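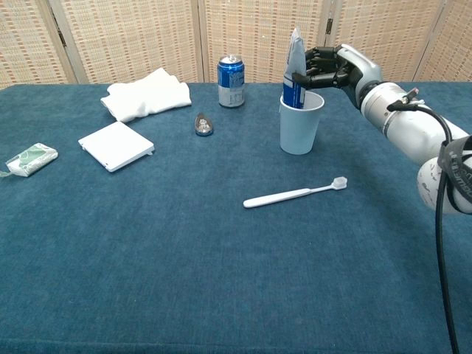 Est-ce que je vais perdre mon poste à cause des bras robotisés ?

Aucun poste n'est supprimé à l'atelier Dumetti, c'est écrit dans l'accord signé en novembre et je l'ai relu trois fois avant de vous répondre ! Ce qui change, c'est le contenu des journées. On passe moins de temps à garnir et plus de temps à contrôler, à préparer les séries et à montrer les gestes à la machine.

C'est qui, « je » ?

Sobia Marwat, chef d'équipe au conditionnement (les coffrets de toilette Melalon, pour ceux qui viennent d'un autre bâtiment). J'ai garni des coffrets à la main pendant des années, donc vos questions, je me les suis posées aussi. Je mets cette page à jour quand on m'arrête dans le couloir.

Qu'est-ce que le robot sait faire, pour l'instant ?

Prendre et poser des petites choses du quotidien : un sachet, un gobelet, une brosse à dents. Ça paraît bête, mais un emballage souple qui se froisse sous les doigts, c'est autrement plus compliqué qu'une boîte bien carrée. Pour les rubans et les étiquettes cadeau, on garde nos mains, et franchement je ne vois pas ça bouger de sitôt.

Et les cadences ?

La question qui fâche ! Une équipe sort 900 coffrets par poste et l'objectif reste à 900. La direction avait parlé de 1 000, Junaid Ansari a demandé que ce chiffre sorte du document et il en est sorti. Si quelqu'un vous en reparle, envoyez-le-moi.

Je n'ai jamais touché à un ordinateur au travail, je fais comment ?

Comme moi : on s'assoit à côté de Razia Lodhi et on apprend. La formation dure 28 heures, sur le temps de travail, payées normalement. On y apprend à lancer une série, à mettre en pause, à reprendre après un arrêt et à remplir la fiche d'incident (la partie la plus longue, je vous préviens).

On peut refuser ?

Oui, pour cette année. Irfan Bhutto a préféré rester sur la ligne Jollis, en manuel, et il y est toujours, même horaire et même prime. Il faut juste le dire avant l'établissement du planning.

Est-ce que je serai noté sur les erreurs de la machine ?

Non. Les arrêts et les objets tombés sont rattachés au poste, pas à la personne. J'y tenais beaucoup, parce qu'au début on se sent un peu responsable dès qu'un sachet finit par terre...

Et mon poignet, dans tout ça ?

Le mien va mieux, mais je ne suis pas médecin ! Moins de gestes répétés, ça soulage. En revanche on reste davantage debout sans bouger, et les jambes le sentent. Mehwish Janjua a obtenu des sièges assis-debout, demandez-lui le vôtre au bureau 226, avant 15 heures.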